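How to Fold and Store a Textured Jacket with Cord Trim

Clerkiston Garment Care Guides

214 shares | 7 comments

This guide applies to cream or white jackets with a nubby or shaggy surface, metallic thread, and decorative cords. Such garments snag easily and should be folded by hand on a soft, clean surface. A made bed is suitable. Please read all steps before beginning.

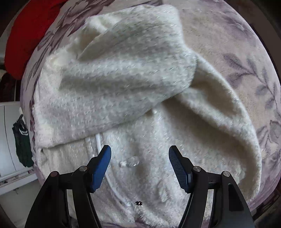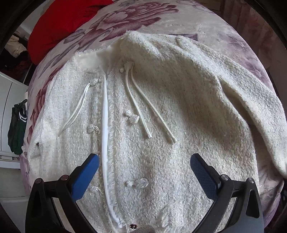 A cream-white garment with silvery glints in the fabric and thin white cord at the front.

Step 1. Prepare the surface

Remove rings, bracelets, and watches. Check the bedding for lint and pet hair, as pale fabric picks up both. Dark or newly dyed blankets should be covered with a plain cotton sheet.

Step 2. Lay the jacket face up

Place the neckline away from you and the hem toward you. Smooth each front panel outward from the opening with a flat palm. Do not pull on the trim or on any frayed edge, and do not cut threads at the hem. On many bouclé jackets the fringe is part of the design.

Step 3. Arrange the cords

Draw each loose cord straight down the panel to which it is attached. Cords left underneath a fold will press a line into the pile. If a tip has begun to fray, secure it with 2 small stitches in matching thread.

Step 4. Check the fastenings

Turn each button and bead gently to confirm that it is firmly sewn. Place a sheet of white tissue over beads and metal fittings so that they do not catch in the knit.

Step 5. Fold

Bring one sleeve across the body, then the other. Fold the lower half up once, loosely. Leave a faux-fur collar outside the fold, and lift the fibers with your fingers if they have flattened.

Step 6. Store

Use a cotton bag or a lidded box, such as the Plonby wide box. Plastic covers are not recommended. Place nothing on top of the jacket. Refold along different lines each February if the garment is not being worn.

Was this guide helpful? 1,738 readers said yes.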